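Section 3: Setting up your expanding book rest

Before you start, clear yourself a good stretch of table and give it a wipe. The rest is a simple thing once it is up, but it does like a flat, clean surface under its feet, and the few minutes you spend now will save you a lot of fiddling later on.
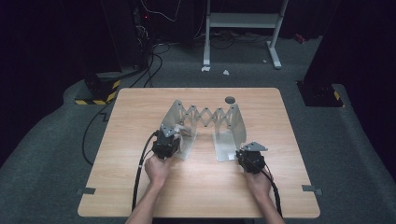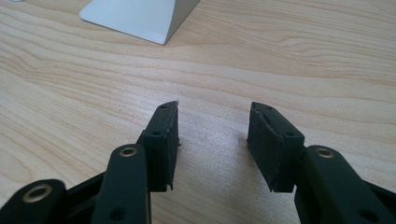
The Plakmont book rest has two L-shaped end plates with a folding lattice between them. The lattice opens and closes like an old-fashioned garden gate, so the same rest can hold a short row of cookbooks on a kitchen table one month and a whole run of binders on a desk the next. We have tried to write this section for someone who has never handled one before, so please forgive us if some of it seems obvious!

What you will need

A table or desk that doesn't wobble
A soft, dry cloth
The sheet of felt dots from the small paper envelope
The hex key from the same envelope (you may not need it at all)
A ruler or tape measure, if you like things to be even

3.1 Choosing the spot

1. Pick a surface that is level from side to side. If a pencil rolls away when you set it down, so will your good mood once the books are loaded.

2. Check for cable holes, seams and inlays in the tabletop. A foot that sits half over a hole will rock a little every time you pull a book out, and you'll find yourself blaming the rest for it.

3. Leave 60 mm of clear table between the feet and the front edge. People lean on tables, and elbows and end plates don't get along.

4. Wipe the surface and let it dry fully. Crumbs are the usual culprit when a foot won't sit flat (kitchen tables especially).

Note: On oiled or waxed wood, wait until the finish has cured before you put any metal on it. The makers of your table will be able to tell you how long that takes. If you bought the matching Rivley table from us, it comes already finished and you can go right ahead.

3.2 Fitting the felt

5. Close the rest all the way and lay it on its side on a folded towel.

6. Peel the felt dots one at a time and press them to the underside of each foot, near the corners. Hold each one down with your thumb for a slow count of 16. It feels silly, but the glue really does take better that way.

7. Stand the rest up again and leave it alone for an hour before you slide it anywhere. A cup of tea is a good way to fill the time.

Note: The dots will wear down over the years, and grit can work its way into them. Turn the rest over every so often and have a look. A spare sheet is easy to order, and any plain felt of the same thickness will also do.

3.3 Opening the lattice

8. Stand the rest where you want it, with both feet flat on the table.

9. Take one end plate in each hand, holding it low down near the bend. Holding it by the top edge will tip the foot up and twist the links.

10. Draw the two plates apart slowly and evenly. The crossed links should move together, all the way along. A little stiffness on the first few openings is quite normal, and it eases with use.

11. Stop when you reach the width you need. The lattice will open to 235 mm, and past that point you are only straining the pivots.

12. Look along the rest from one end. The two upright plates should face each other squarely. If one of them is turned, push the rest partly closed and draw it open again, keeping both hands at the same height.

CAUTION: Keep your fingertips out of the lattice. The links close on each other like scissors, and they pinch. Hold the rest by its end plates only, and please don't let small children work it on their own, however much they beg. (They will beg. It is a very satisfying thing to open and close.)

CAUTION: Never carry the rest with books on it. Take the books off, close the rest, move it, and start again from step 8.

3.4 Loading

13. Put your heaviest books in first, one against each end plate, with their spines toward you.

14. Fill in toward the middle with the lighter ones.

15. Close the plates up gently until the row stands by itself. You want it snug, with enough room left that a book can be pulled out with one finger.

Note: Very tall books, such as atlases and the De Haan garden volumes so many of our customers seem to own, are happier lying flat. They stand well above the end plates and can pull the whole row over.

3.5 If something isn't right

The lattice sticks partway. Close it fully, brush the pivots with a dry toothbrush, and try again. If it still sticks, put one small drop of sewing machine oil on each pivot and wipe away whatever is left over. Cooking oil turns gummy, so please leave that in the kitchen.

One side opens further than the other. Check the bolts where the lattice meets the end plate and snug them up with the hex key, a quarter turn at a time. Too tight and the links will bind.

The rest slides on the table. Your felt is probably dusty, or the table has been polished lately. Swap the felt dots for the Munberg rubber ones, sold separately, which hold much better on a slick finish.

3.6 Putting it away

16. Remove the books, wipe the links with the soft cloth, and push the plates together until the lattice is fully closed. Store the rest upright in a dry place. Damp closets are hard on the pivots, so if it has spent the winter in one, open and close it a few times before you load it up again.

For wall mounting, turn to Section 4.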